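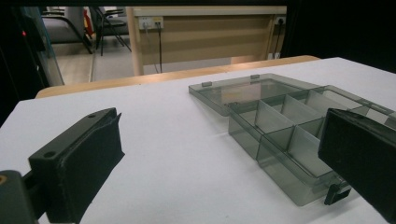 Ticket 754
Subject: Right finger keeps closing early on clear boxes
Opened by: Nabil Nseir
Assigned to: Qusai Karaki
Site: Dranmont, bench 2
Priority: Normal (was Urgent, see below)
Status: Closed

Nabil, 9:10 am
Gripper won't pick up the compartment boxes. It comes down with the lid open behind the tray, the right pad gets there well before the left one, and the box gets shoved sideways until the controller throws fault 129 and gives up. Cardboard blocks are fine. The tape roll is fine. Anything you can see through, it treats as a personal insult.

Please mark urgent, I have a batch to finish.

Qusai, 9:40 am
Changed to Normal. Everything from your bench is urgent.

Fault 129 is "finger position mismatch." Could be the linkage, could be the width estimate. Can you do the following and paste what you get:

Power off, move both fingers by hand, tell me if one is stiffer.
Power on, home it, run the open/close test with nothing between the pads.
Send the log. The whole log this time.

Nabil, 10:25 am
Both fingers move the same with power off. Homing is fine. Open/close test passed, no mismatch. So it works perfectly as long as it isn't asked to hold anything.

Log attached. It's 975 lines and most of them say "retry."

Qusai, 11:15 am
Read it. The fingers are doing what they're told. They're being told nonsense. On the clear box the width estimate comes back wider than the tray and the center lands off to one side, so one pad is always going to win the race. My guess is it's counting the lid as part of the box. Same plastic, lying right there behind it.

Try one with the lid closed.

Nabil, 11:30 am
Closed lid, picked up first try. Opened the lid again, fault 129.

We need the lid open. The job is putting things in the compartments.

Qusai, 11:35 am
I know what the job is – I was checking the theory.

What Pindley version are you on? There was an object outline fix in April.

Nabil, 11:50 am
The one before that. The updater has been asking me every morning and I've been saying "later."

Qusai, 11:52 am
Say "now."

Nabil, 1:20 pm
Updated. Better but not fixed. Center is closer, and it grabs the tray maybe half the time. When it misses, the right pad bumps the end with the latch and the whole thing turns.

Qusai, 2:05 pm
OK, two changes on your end:

In the grip profile, turn on "ignore thin surfaces." It's off by default for reasons known only to whoever wrote the defaults.
Drop approach speed to half and set first-contact stop to ON. If one pad touches early, it waits for the other one to catch up before it squeezes.

Don't raise the grip force to make it behave. I can see in the log that somebody tried that at 8:47.

Nabil, 2:10 pm
Somebody did, yes. That box has a crack in it now. Put it back to the old value.

Nabil, 3:30 pm
Ran 105 pickups with the new profile, lid open. No 129s. Two soft stops for early contact, both recovered without me touching anything. It's slower but I'll take it.

Qusai, 3:45 pm
Good. Saved your profile as "clear box, lid open" and copied it to the Fundudcombe bench, where they have the same boxes and haven't complained yet. Sent the log to Pindley as well – the outline is still a bit wide after the fix.

Closing. Reopen if it comes back, and please install the updates.

Nabil, 3:47 pm
It's asking me for another one now. Clicked "later."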